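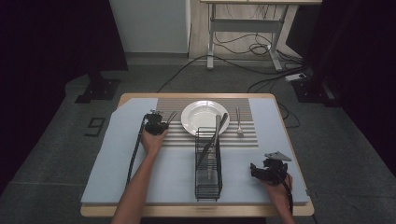

Teaching a robot to set a table takes a lot of table setting, and the team at Stuso has been doing plenty of it. Since September, people at the company's recording floor have been laying out plates, forks and knives over and over, using a pair of hand-held grippers in place of their fingers. The layout changes from one take to the next. In one, a round white plate sits on a striped placemat with a fork already down on its right, a second fork is at the gripper on the left, and a knife stands in a black wire caddy just in front of the plate, leaning against the rim. It is an everyday job, and watching it done this way makes you notice how much is going on in it.

The work is part of Fontes, a project Stuso runs together with software firm Jalum. The aim is to build up a library of short household tasks, performed by people, that a learning system can study and copy. Table setting is the first task to get the full treatment, and the target is 2000 finished takes before the two companies move on to the next one.

No robot has to be in the room for any of this, and that is a big part of the appeal. Someone picks up the two grippers, stands at the table and does the job. The grippers record how they move and when they open and close, and cameras record the rest. Because the jaws are built like the ones a robot arm would carry, what a person manages to do with them is something a robot stands a fair chance of repeating. Steering a real arm from a control desk is slower and a good deal more tiring, and the Fontes team says newcomers get the hang of the hand-held version in a single morning.

Getting the hang of it still takes some patience! A fork lying flat is the part that catches people out. Fingers can slide a nail under the handle without a thought, but two blunt jaws have to come down on either side of it at just the right height, close, and lift without letting it swing. Knives are a little easier when they start out upright in a caddy. Plates are a subject all their own, and the house rule is to grip the rim at one side and keep things level on the way down.

Sessions at Stuso run in blocks of 60 minutes, with a long break between them. Each take begins with the table being reset to a starting layout, which is drawn up ahead of time on a printed list. There are 62 layouts on the current list. Some shift the placemat toward one side of the table, some turn it a few degrees, and others swap the order in which the pieces are put down. The list exists to keep people from falling into habits. A person left alone with a plate and a fork will put them in the same place every time, and a system trained on that will be lost the moment somebody's table looks different.

Small corrections are welcome too. If a fork lands crooked and the person nudges it straight, the nudge stays in the recording. The Fontes team was of two minds about this at first, and early takes with any kind of fumble were thrown out. That changed over the summer, when Jalum compared systems trained with and without the messy takes and liked the messy ones a lot better. The ones that had seen a person recover from a bad placement were more willing to have another go themselves. Now a take is only dropped if something falls on the floor or a recording file comes out incomplete.

The view from the gripper gets special attention. A camera mounted on the tool sees the two jaws and whatever lies past them, and it goes wherever the hand goes, so it catches details that a camera farther away would miss. It also sees a great deal of bare tabletop. Those stretches count as well, the team points out, as a robot has to learn how to get to the placemat before it can do anything useful on top of it. 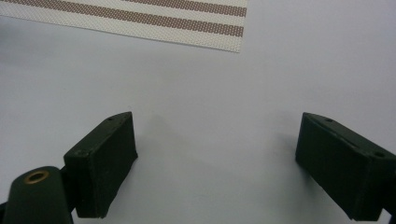

The gripper camera's view during table-setting work, with the jaws apart and a corner of the placemat at upper left.

After a session, the recordings go to Jalum, where they are trimmed and given plain-language labels such as "put the fork to the right of the plate." A long take may be cut up into several labeled pieces. The labeling is done with a tool called Nasevis, which lines up the camera views with the gripper movements so that a person checking the take can scrub through everything together. Checking used to be the slow part of the whole operation. The latest version of Nasevis flags the moments when the jaws open or close, and the checkers can jump straight from one to the next.

The first trials on a real arm were held at Jalum's own workshop, using an early slice of the library. The arm set down a plate and a fork on a placemat it had been shown, and then did it again after the placemat was moved. It was slow going, and the knife was left for another day, but there was a good bit of cheering in the room all the same.

Stuso expects to finish the table-setting takes this winter. Clearing the table comes next, with cups and bowls added to the mix, followed by folding cloth napkins. The two companies plan to share a sample of the Fontes recordings with university groups once the labels have been checked a second time, and people who would like to try the grippers for themselves can sign up for an open afternoon at the Stuso recording floor. Spots are limited, and flat shoes are recommended.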